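The Two-Handed Shirt

I review gadgets for a living, mostly kitchen stuff, and so when the Whiteley shop asked me to try the Nevau folding kit I said yes before I'd read the rest of the email. A pair of grippers, one for each hand. You pick things up with them, the kit learns how you do it, and later a robot arm does it without you. That was the pitch, anyway!

The manual (996 pages, I am not kidding) wanted me to start with socks. I don't care about socks. I went straight for the shirts.

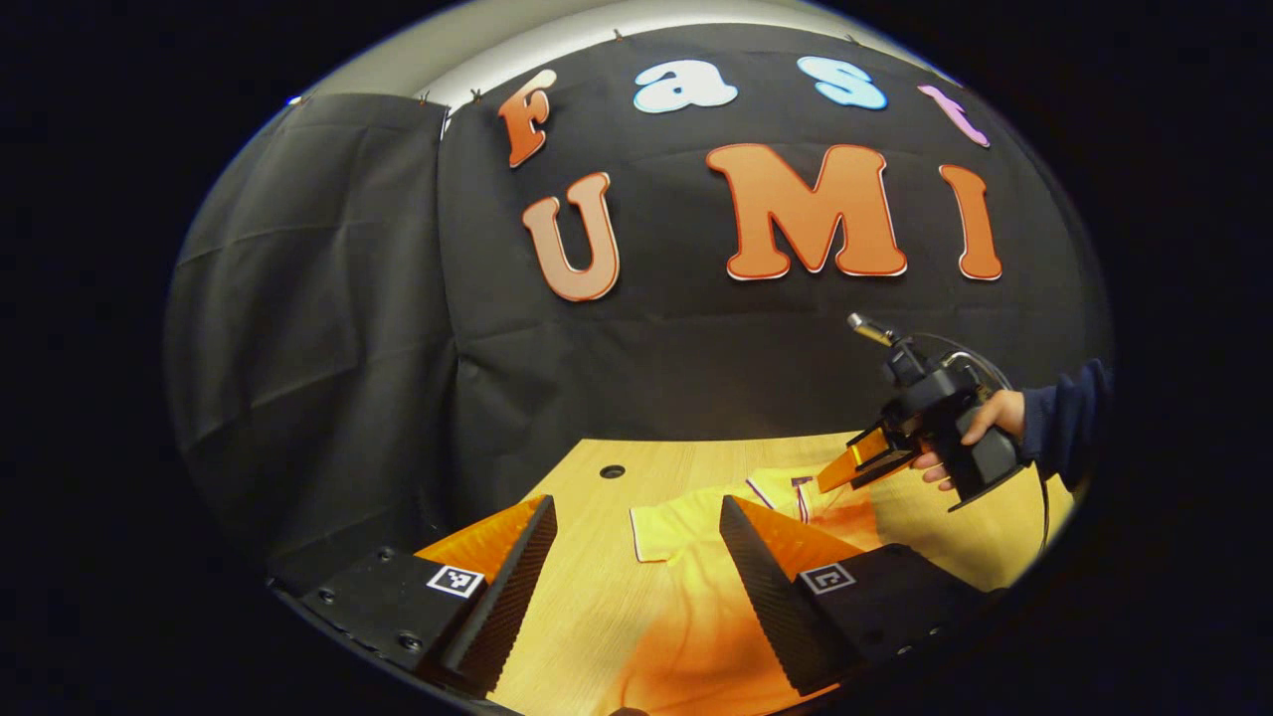 A short story from the Arnham Reader
Posted 2022-06-29 in Fiction

So there I was on shirt 14 of the day, a little yellow one with purple and white trim, and I was getting good. You squeeze the trigger, the orange fingers close, you lift. The pads are soft and they grab cloth better than my own thumbs do in January, when my skin is like paper. My left hand was slower. My left hand has always been slower, and I started to worry about it. Was the kit learning that too? Would some arm in a laundry room in Rullberg someday pause, the way I pause, before it reached for a sleeve?

I wrote to support and asked. They wrote back very fast and very nicely and said hesitation was "within the normal range." I read that line over and over (I may have printed it out).

By evening I'd done over 411 folds and I had stopped thinking about the review completely. My mother folded shirts with a tiny slap at the end, flat palm, done. I'd forgotten that until I heard myself do it, gripper and all, tap on the tabletop. I did it again on the next one. Then on all of them.

The manual says to throw out any run with extra movements in it. There's a button for that, and I had my finger on it for a good long while.

I gave the kit four stars. I took one off for the weight, which gets to your wrists, and I sent in every single fold with the slap left on.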